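# Zureck 228 automatic watch - bench review

Worn for 77 hours, then left on the winder. Dial plain, crystal flat, lume weak.

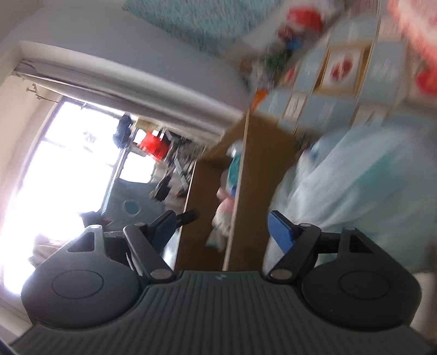 ## Movement

Hand-winding is smooth. The date changes late, at five past midnight. Gained 7 seconds over the whole test, dial up at night.

## Strap

Solid links, pressed clasp, 5 micro-adjust holes. The pins are tight - use a proper punch. Lugs suit a straight strap too.

Tyra Solberg, 31 July 2022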